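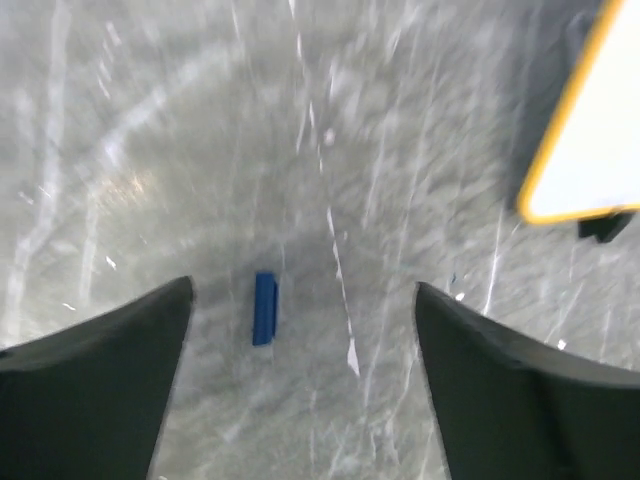

No. 13

I have been putting off writing up the gripper on the small arm, mostly because I didn't believe the result and wanted to see whether it would go away if I ignored it for a while. It hasn't, so you can have it with all my doubts attached.

The arm lives on a bench in a shared unit at Mallthorpe and I look after it, which means I get the messages when it drops things. The job is dull. It picks up a small blue block, puts it down somewhere else, and does that until somebody stops it. In April it started missing, always the same way, with one finger touching the block before the other and nudging it round so that the grip closed on a corner.

Moushumi Hettiarachchi, who wrote most of the Lilness scripts we run it on, was sure it was calibration. Everybody is always sure it's calibration. There is a button for it, you press it, the arm waves about for a bit and you feel you've done some maintenance. I pressed it. The arm waved about. It went on nudging the block.

So I did it the slow way. Power off at the wall, fingers off, and a proper look at the pads with a torch. Black pads on black fingers are a pain to inspect and I'd been giving them a glance and calling them fine. The left one had a shine to it near the tip. I wiped both with a damp cloth, let them dry, and the shine was still there, so it was wear and no amount of wiping was going to help.

The Ultex people will tell you their pads want changing every so many hours. I don't trust hours. An arm that sits open and waiting all morning clocks up hours and wears out nothing. I count closes now, and I've settled on a look at 500 and a decision after that. It's my own number and I won't defend it very hard.

Fitting the new pads took longer than it should have. There are 2 screws to a finger, and if you tighten one right down before you've started the other, the finger sits skewed and you've built yourself the very fault you were trying to cure. I did that. Nip them both up, close the gripper gently on something flat, then tighten. Asanka Ranasinghe lent me his feeler gauges and I got the tips level, or as level as those castings allow.

Then the bench top. It's grey and streaky and has never been pretty, and I'd stopped seeing the white specks on it. Asanka reckons a speck under one end of a block is enough to tip it. I think he's overdoing it, but I brush the top down before a run now and it costs me nothing.

The lining-up I still do by eye from the wrist camera. Block between the fingers, long side pointing away from the gripper, stop, look, nudge, look again. Moushumi has a routine that is supposed to do this for me. It agrees with me when the light is good and has strong opinions of its own when the light is bad, and the bench throws back a lot of glare.

Has it worked? It ran a whole afternoon without a corner grip. I've had whole afternoons before. I changed the pads, reset the fingers and started brushing the bench all in one go, so I couldn't tell you which of them did it, and anyone who claims they could is selling something. Old Nanayakkara, who taught me on much bigger machines, would have made me put the worn pads back on and do it all again one change at a time. I kept them in a jam jar in case I ever feel that keen.

Next job is the cable where it bends at the wrist. I've been told that's fine too.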